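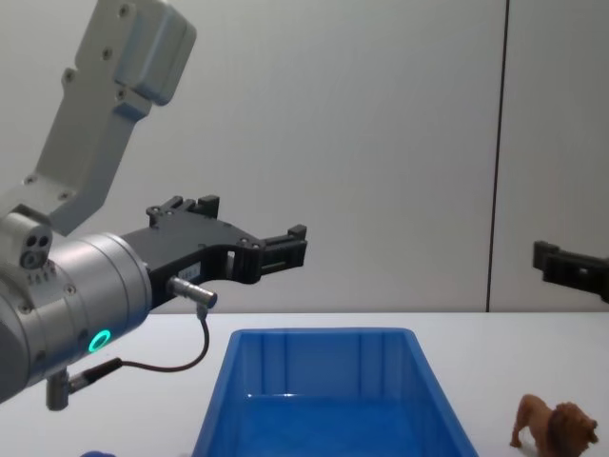 FOR IMMEDIATE RELEASE

Famow opens "Unexpected Item," an exhibition of receipts, at Zandum

BIRNUTTHORPE: The artist duo Famow will take over all four rooms of the Zandum gallery this September with "Unexpected Item," a new show made from 1,534 store receipts, 476 loyalty cards and a 34-minute sound piece that the gallery staff have already asked to have turned down.

The receipts were collected over three years from parking lots, coat pockets and one very patient mother-in-law. They have been glued end to end in date order and hung at eye level, starting beside the front door with a can of soup and finishing in the back room with a different can of soup. Visitors are free to read the whole thing. In the trial hang, one person did, and asked for a chair about halfway through.

Thermal paper fades in daylight, so the early purchases are already going blank. Famow has no plans to stop this. By closing week the left side of Room 1 may be a long strip of white paper, and the admission price will remain the same, as admission is free.

Room 2 holds "Valued Customer," a curtain of loyalty cards, sorted by how close each one came to a free coffee. Most were one stamp short. Visitors walk through the curtain to reach the sound piece, in which a choir performs a collection of self-checkout phrases in four-part harmony. The bass section has the line about waiting for assistance and is making the most of it.

"We wanted to make something about desire and consumption," said Kiiskinen, one half of Famow. "Then we laid everything out on the floor and it was mostly bananas and phone chargers. I had hoped to be a more interesting person."

The other half of Famow prefers not to be quoted in press releases and has approved this sentence.

A printed catalog comes on a single roll of register paper and costs the same as a sandwich. It can be returned within 30 days, unread, with proof of purchase. Each visitor will also be given a receipt on the way in, listing the works on display with a price of 0.00 beside each one. These may be kept, folded, lost in the wash or handed back at the desk, where they will be added to the end of the piece in Room 4.

The opening reception starts at 6 p.m. and includes a short talk by the artists, followed by drinks in paper cups. There is step-free access to every room. Bags are welcome and will not be weighed.

Press previews, interviews and images are available on request from the Zandum front desk. Please have your order number ready.

ENDS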